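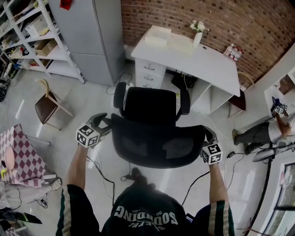 Mesh gives out at the front edge first, according to Keith Ngata, and a buyer who checks only the backrest has checked the wrong part. Sheehan's workshop log bears him out: of 1028 task chairs taken in for repair, 618 had seat fabric pulling from the front rail.

The Drirkodden test loads the seat for 3000 cycles, then measures sag at the center. Rimach passes anything under 2 cm. Armrests are tested separately, with the load applied outward.

At a desk with drawers at one end, armrest height matters as much as seat height. Measure the underside of the top before ordering.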